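Fivell Mending Night: Questions We Get a Lot

Last updated October 19, 2021

We get a lot of mail before each Mending Night, and most of it is wonderful, and a good part of it asks the same things. So I've put the answers in one place. If yours isn't covered, write to me (Mariann Bognár) through the contact form and I'll get back to you. I love talking about socks. Please ask me about socks.

What happens at a Mending Night?

You bring clothes that need fixing, and you fix them, with help at your elbow if you want it. We set up long tables at the Oakley hall, put out thread, yarn, needles, patches and a couple of sewing machines, and people get to work. Some nights it's quiet and everybody is bent over a sleeve. Other nights you can hear us from the parking lot.

We're open from 7 until the lights go off, and you can come and go as you like.

Do I need to know how to sew?

Nope! Plenty of people walk in having never threaded a needle. If that's you, sit at the end closest to the door, where the beginner table is. You'll learn a running stitch first, then a whipstitch, and with those two you can close up most of the holes in an ordinary closet. Darning comes a little later, and it is so satisfying that I'm jealous of anyone doing it for the first time.

Will you mend it for me?

We'd much prefer to show you. If you have trouble with your hands or your eyesight, tell us when you come in and somebody will do the stitching while you pick the colors and boss them around. That arrangement has worked nicely for a lot of folks.

What can I bring?

Anything made of cloth or yarn that you can carry. Jeans, sweaters, coats with torn linings, kids' pajamas, tote bags, blankets, hats, scarves. Stuffed animals are very welcome and get treated with great respect. Gloves and mittens are some of our favorite jobs, because the holes are small and you can usually finish in one sitting.

Please wash things first. A worn elbow is much easier to work on when the fibers are clean, and the person next to you will thank you.

What about work gloves?

Yes, bring them! People tend to throw these out long before they have to. Most of the time it's a seam that has let go at a fingertip or between two fingers, and the rest of the glove still has years in it. Turn the finger inside out, use a strong polyester thread, and take small backstitches just inside the old seam line. Pull each stitch snug. A fat, lumpy seam at the tip will drive you crazy the first time you try to pick up a screw.

If the glove has a coated or padded palm, don't sew through the coating if you can help it. The needle holes can tear into a dotted line. Work along the knit edge next to it. Cuffs are easier, and a stretched-out cuff can be pulled back into shape with a few rounds of elastic thread run through the ribbing on the inside.

One thing to keep in mind: a mended glove is fine for yard work and carrying boxes. If a glove is rated to protect you from heat, chemicals, blades or electricity, mending can spoil that protection, so replace it when it's damaged.

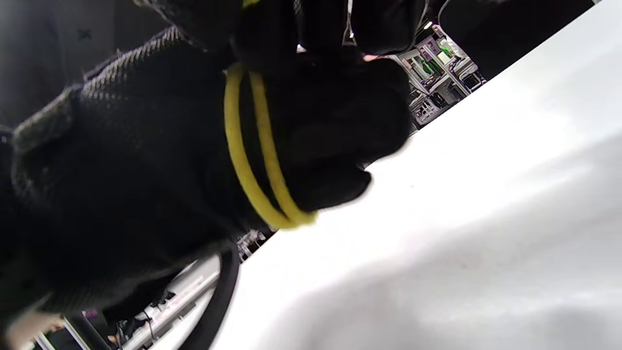
How do I pick between darning and patching?

My own test is to hold the fabric up to a window. If the area near the hole is thin enough that light comes through, a patch is usually better, because it reaches out to fabric that's still strong. If the hole is small and the cloth next to it is in good shape, darn it.

Knits are happier with darning or with Swiss darning, where you trace over the existing stitches with new yarn. Swiss darning looks like magic and it's really just patience. Woven fabrics like denim and canvas take patches beautifully. For the seat of your jeans, patch from the inside and sew more lines of stitching than you think you need.

My sweater is fuzzy all over. Is it ruined?

It's pilling, and it's fixable. Pills are short fibers that have rubbed loose and rolled themselves up. Lay the sweater flat and go over it gently with a fabric comb or a battery shaver. Keep the cloth smooth under your other hand so the blade doesn't catch a fold. Plush and fleecy trims need extra care here. They're supposed to be fuzzy, and if you shave them hard you'll end up with a bald stripe. I did exactly this to the collar of a coat I adored, and I still think about it.

Soft yarns pill more than firm ones, and new sweaters shed the most in their first season. It does calm down.

Which thread should I use?

For everyday clothes, all-purpose polyester is a great choice. It's strong, it stretches a tiny bit, and it comes in every color going. Use cotton thread on light cotton shirts. For darning, match the weight of the yarn as well as you can, and if you're stuck between two, take the thinner one.

Lionel Sowerby keeps our yarn bins, and he has a gift for matching. Show him a sock and he'll dig around and come up with something so close you'll lose track of where the hole was. He'll also try to talk you into bright orange, and you should let him at least once!

Should my mend show?

Up to you. I used to hide everything. Then I put a mustard patch on a navy elbow for a joke, and I've worn that sweater more since than I ever did before. Bold mending works especially well on dark knits, where a perfect match is hard to get anyway. Under indoor light, black thread on black fabric is also just plain hard to see while you work, so a different color saves your eyes.

If you're going for invisible, bring the garment near daylight to pick your thread. Black comes in brown-blacks, blue-blacks and green-blacks, and they'll fool you under a lamp.

How do I work on stretchy or textured fabric?

Go slowly and keep it relaxed. The usual mistake is stretching the fabric out flat while you sew, which leaves you with a ripple when you let go. Rest it on the table, or slip a darning mushroom behind it with only light tension. A tennis ball or a smooth jar lid does the job too.
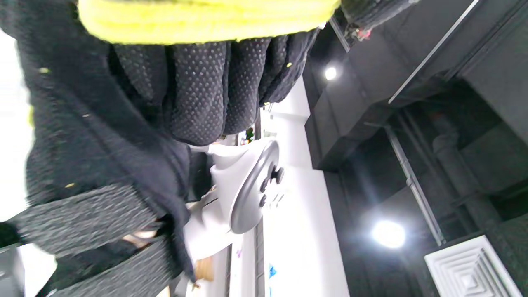 Use a ballpoint needle for anything knitted, because the rounded tip slides between the threads where a sharp one would pierce them. Ballpoints come in mixed packs, and the middle sizes will cover you for sweatshirts, tees and most cuffs. When you finish, give the mend a good tug in both directions. If a stitch pops, you want it to pop at the table with the thread still in your hand.

Frayed edges should be dealt with before anything else. Trim the long bits (only the long bits, please) and run a loose whipstitch over the raw edge to hold it. Then do your actual mend on top.

Can I bring my own sewing machine?

Please do, and bring the foot pedal, which gets left at home more than any other part. We have 11 spots with an outlet close by, and they go to whoever gets there first. Our loaner machines are both Drandbergs, heavy old things that will sew through four layers of denim without a grumble. I'd marry one.

How do I wash something after I've mended it?

Inside out, cool water, gentle cycle, and no dryer the first time. If you've used wool yarn on a wool sweater, wash it by hand and lay it flat on a towel. The mend may look a bit raised or puckered at first. A wash does wonders for that, as the new yarn settles in with the old. Give it a wash or two before you decide to redo it.

What does it cost?

Coming in is free, and thread, needles and scrap fabric are free to use. If you'd like to take a beginner kit home, it's $7 and has needles, a small pair of scissors, three colors of thread, a little card of darning wool and a printed stitch guide. There's a jar by the door for anyone who wants to chip in for supplies.

How many people come?

The hall seats 66 and we've filled it once, on a snowy night in December when every mitten in town seemed to have a hole in it. It was a blast. Most nights are a lot roomier, and there's no need to sign up.

Can kids come?

Yes! Kids who can handle a needle safely are welcome with a grown-up. The younger ones usually start on felt with a big blunt needle and go home with a pouch or a very odd fish. I've seen some excellent fish.

Do you take fabric donations?

We do, and we're picky about it because the cupboard is small. What we need most is denim in pieces bigger than your hand, plain cotton, wool yarn in any amount, and buttons, buttons, buttons. We have all the fleece we can hold right now. Zippers are great if they run smoothly. Put everything in a closed bag with a note saying what's inside, and leave it with whoever is at the front table.

I started a mend and made it worse. Can I still come?

Bring it! Bring the thread you used too, if you have it. Unpicking is a skill like any other, and Lionel has a seam ripper he's very proud of. Don't cut anything else off before you get here.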